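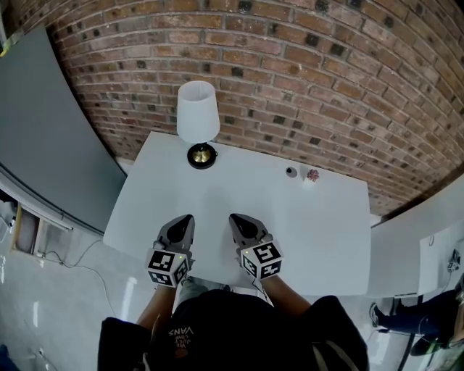 Plillell 是我们学校机器人社的一个学生项目，从头到尾都是社员利用课余时间做的，这份说明写给下一届接手的同学，也写给任何想拿这批数据练手的朋友。项目的目标说起来很朴素：让人拿着一对手持夹爪，把桌面上的日常小动作做一遍，再让模型从这些动作里学着做。白色长桌靠着红砖墙，台灯放在桌子靠墙的那一侧，人坐在对面，两只夹爪从近处的桌边朝墙的方向伸出去；每只夹爪背后都有一个印着黑色方块标记的白色立方体，后面讲位姿的时候会反复提到它，请先记住它的样子。

## 数据里有什么

目前整理好的片段一共 394 段，分属 14 个任务，其中 203 段已经由第二个人复查过。没复查的也放进来了，我们舍不得丢，用之前麻烦您自己多看一眼。

任务大多围绕台灯和桌面小物件：挪动台灯、把小东西从左边递到右边、双手配合把物件摆正等等。完整清单在 `tasks.md`，名字起得有点随意（比如“请灯让一让”），那是 Nahuel Quezada 的风格，大家用惯了就没再改。

## 目录结构

```
plillell/
├── clips/ # 每段一个文件夹
│ ├── head/ # 头部视角视频
│ ├── pose/ # 左右夹爪位姿
│ └── note.txt # 操作者随手写的备注
├── calib/ # 标定文件
├── tasks.md
└── review.csv # 复查记录
```

`note.txt` 请一定读一读！里面常有“第二次抓偏了，后半段可以用”这样的话，比任何自动指标都管用。

## 关于位姿

位姿由立方体上的标记解算，左右手各存一个文件，坐标系都以桌面为准。手腕转得太厉害时标记会被挡住，这几帧我们留空，没有做插值。想补的话可以用 `tools/fill.py`，是 Milagros Zúñiga 写的，参数在文件开头有注释，她写注释比写代码还认真，读起来很舒服。

头部视角的画面畸变比较明显，靠边的直线会弯。做视觉训练前请先用 `calib/` 里的参数校正，或者干脆保留原样，但训练和测试要一致。Chak-lun Chiang 两种都试过，记录放在 `calib/README.md`。

## 怎么加新片段

1. 开录前检查两个立方体上的指示灯，绿灯亮着再开始。
2. 夹爪先并排放在近处桌边，停 2 秒，再做动作。
3. 一段只做一个任务，做错了也录完，在备注里写清楚。
4. 录完当场回放，第二天就真的想不起来了。

头一回上手的同学动作往往偏快，手也绷得紧，这很正常，慢慢来就好，我们几个最早录的片段现在看也挺不好意思的（它们还在库里，编号最小的那几段，欢迎参观）。

## 已知问题

- 个别片段里左右手的文件名写反了，已经发现的都标在 `review.csv` 的最后一列。
- 背景里偶尔有别的社员入镜，做背景分割时请留意。
- 所有片段都在同一个房间录制，换了桌子和墙面，模型表现如何我们还没有测过。
- 2 月之前的备注中英混写，检索时两种都试试。

## 使用与致谢

课程作业、社团活动和个人学习都可以随便用，想放进公开项目的话请先在仓库里开个 issue 说一声，我们很乐意知道它去了哪里。

谢谢 Sharada Gounder 老师，每次都肯让我们待到关门；也谢谢 Pascual Palma 一段一段地看完了那么多复查片段，还顺手把表格排得整整齐齐。发现问题请直接提 issue，附上片段编号就行，社里有人值日回复，考试周会慢一点，请多包涵。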